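Wemham Freestanding Tub with the Nundis Deck Faucet in Black

Sold by Mugo Bath & Tile

If you've been putting off the bathroom because you couldn't picture giving up a real soak, come and sit with this page for a few minutes. The Wemham is the tub we send people home thinking about. It's a rectangle on the outside, so it lines up nicely with a wall or a row of floor tile, but the basin itself is deep and rounded, and that makes all the difference when you lean back in it with a book (or a toddler, or a very reluctant dog!).

We've carried the Wemham for 3 years now, and the part customers bring up most is the rim. It's flat and wide all the way along, wide enough for a cup of tea and a bar of soap, and you can perch on it while the water runs. The finish is a glossy white that wipes clean with a soft cloth and ordinary dish soap. Please stay away from scouring powder and those rough green pads, they will dull the shine and we can't polish it back for you.

The faucet

We pair the tub with the Nundis, a black faucet that mounts near the edge of the tub itself. It has an upright post, a rounded spout that reaches out sideways over the basin, and one slim lever. I was a bit unsure about black on white when Cluludeck, who make the faucet, first sent us one, and I've come around completely. It looks sharp, and you can find the lever without your glasses on. The lever moves easily with wet or soapy hands, and the base tightens from above, so you won't be lying on the floor with a flashlight in your teeth if it ever needs snugging up.

One thing about caring for it: dry the spout and lever after your bath if your water is hard. Chalky spots show up more on black than on chrome. A little white vinegar mixed with plenty of water will take them off, then rinse well.

Size and placing

The tub is 58 inches long, a comfortable length for most people and short enough to go into a good many older bathrooms. Do measure your doorway and the turn at the top of the stairs before you order. Leave yourself room to get a mop down each side, too. You'll be glad of it every Saturday for as long as you own the thing.

It stands on its own and needs no surround. It sits well on tile, and we're especially fond of it on gray marble patterns, where the white really stands out and the black faucet picks up the darker veining. If your floor isn't level, tell us ahead of time and we'll talk you through what to do.

What comes with it

Wemham tub, white
Nundis faucet, black, with lever
Drain and overflow fittings
Printed fitting guide
5-year guarantee on the tub, 2 years on the faucet

Delivery is to the room of your choice on the ground floor. Upstairs deliveries can be arranged, just ask when you order so we send enough hands. Keep the carton until you've looked the tub over in good daylight, inside and out, and let us know right away about any chips.

Trying it out

You're very welcome to come by the showroom and climb in, shoes off please. Bakari Mollel looks after the bath side of the shop and will happily talk faucets with you for as long as you like. If you've got a sketch of your bathroom, even one on the back of an envelope, bring it along.

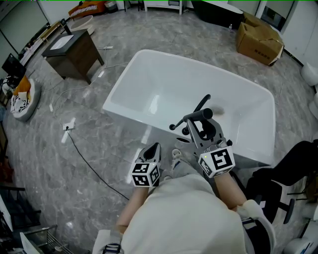
Wemham tub in glossy white with black faucet, on gray marble-patterned tile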